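2026-04-22, bench log, humidity chamber and adhesive coupons

Picked up where the last entry stopped. The chamber had drifted again overnight. Setpoint 87 percent RH, logger showed it sitting low for the first stretch and then hunting. Topped up the reservoir, reseated the door gasket on the hinge side, and left it to settle before putting any coupons in.

Probe check

Spanos probe against the salt jar: reads high by a small, steady amount. Janus probe on the same jar is fine. Swapped them so Janus is the control probe and Spanos only logs. Offset for Spanos entered in the sheet. Do not enter it in the controller as well — that was the error in the last batch and it cost us the whole set.

Coupons

Eight lap joints per adhesive, two adhesives, Rorken and Hurer. Same aluminum stock, same overlap, same shim. Surface prep:

Scotch pad, one direction, then crosswise.
Acetone wipe, fresh cloth each time, until the cloth stays clean.
Bond within the hour. Two of the Rorken joints went over that and are marked with a red dot on the back. Keep them in the set but plot them separately.

Squeeze-out was heavier on the Hurer side. Scraped it with a plastic blade while still soft. The fillet that remains is not uniform, and I expect it to show up as scatter in the peel numbers more than in shear.

Cure

Both at room temperature on the flat plate with the steel bars on top. The bars are not equal in weight. The heavier one went on Hurer by accident, so clamp pressure is not matched between the sets. Noted on the sheet. For the next batch, cut both bars from the same length.

Pulls, dry controls

Load cell zeroed before each pull. Crosshead speed unchanged from the previous batch. Best Rorken control let go at 1337 N, cohesive failure over most of the overlap, with a bare patch near one corner. Hurer controls all failed at the interface, which points at the prep or the mix and says little about the adhesive itself. Manolis Mitsotakis-Vlachou thinks the mix nozzle was changed too late and the first few centimeters were off ratio. Plausible. I did not purge onto a card, so there is nothing left to check.

The jaws slipped on one pull. Trace has a sawtooth from start to finish; discarded. The serrated inserts are due for replacement, and I have put a strip of emery paper behind the grips for now.

Logger

Storage is filling faster than planned. It is writing some 3000 rows per run at the present interval, most of them flat. Changed it to write on change with a slow heartbeat. Need to confirm that the plotting script copes with uneven time steps before trusting any averages from it. 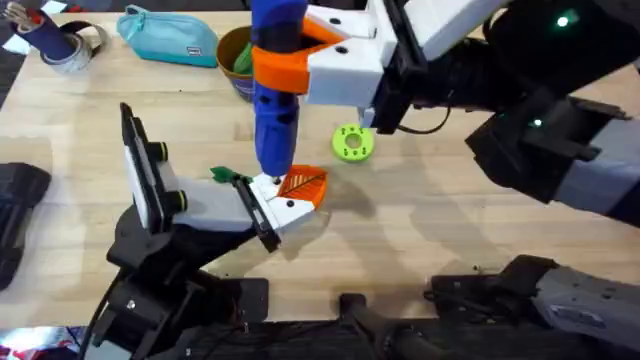
Open items

Purge the nozzle onto a card, let the card cure, and label it with the batch.
Repeat the Hurer controls with fresh prep.
Weigh the bars and write the weight on each.
Order jaw inserts.
Ask Manolis whether the salt jar has been remade this year. The label is unreadable.

Wet coupons go in tonight if the chamber holds setpoint through the afternoon. Rorken on the upper rack, Hurer on the lower, swapped at the halfway mark.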